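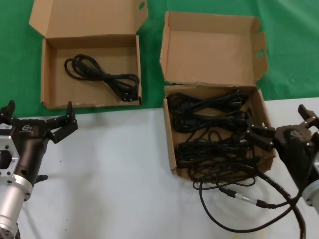

Figure 3. Cables to be sorted, with two open cartons on the bench.

Section 5: Sorting and Coiling Loose Cables

Use this section when a carton of mixed cables comes back to the Stetbridge store. It covers untangling, coiling and putting away. Testing and labeling are covered in Section 9.

What you need

Two open cartons with hinged lids
A clear stretch of table, at least as long as both cartons side by side
Hook-and-loop ties
The cable log

Setting up

1. Unplug everything. No cable on the table may be connected to an outlet while you work.

2. Set the two cartons next to each other with the lids standing up at the back. Put the tangled cables on the right and keep the left carton for finished coils. If you are left-handed, swap them.

3. Leave the table in front of the right carton clear. Long strands will come over the front and need somewhere to lie.

Untangling

4. Find a loose end. Start with a plug or connector that is already hanging outside the carton. A metal connector is easier to follow than a molded plug when all the cables are black.

5. Follow the strand back toward the pile by hand. Lift the loops that cross over it. Do not pull.

CAUTION: Pulling on a plug or connector can damage the joint where the cable enters it. Hold the cable itself, a hand's width back from the end.

6. If the strand will not come free, put it down and start from another end. When a knot is tight, push slack into it from both sides before you try to open it.

7. Lay the freed cable out straight on the table. Check the full length for cuts, flat spots and bare wire. Set damaged cables aside and write them in the log under code 889.

Coiling

8. Hold one end in your palm and make loops the length of your forearm. Let the cable turn the way it wants to. Forcing it into a smaller loop will put a twist in it.

9. Finish with the plug on the outside of the coil and close the coil with one tie. Lay it flat in the left carton, plug against the wall.

Note: One coil per carton for heavy power cords. Light cables may be stacked, up to three coils deep.

Checking the cartons 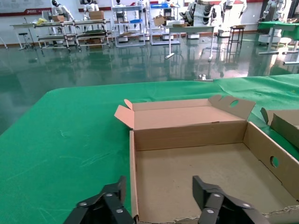
Rónán Heffernan

10. Look over each carton once it is empty. Scuffs on the floor of the carton are fine. A torn or frayed front rim is acceptable for use on the table, but do not use that carton for shipping.

11. Check the hand holes. If the cardboard has split outward from a hole, flatten the carton and recycle it. Carry a loaded carton with one hand under the base, whatever the condition of the holes.

12. Run a hand along the inside corners for ties and small adapters before the carton goes back on the shelf.

Note: Table cloths pick up lint and specks. Brush the cloth down before the next carton is opened.

Replacement cartons are ordered through Shuk-fan Kan. Give the carton size and the shelf number.

Section last checked Mon 26 April.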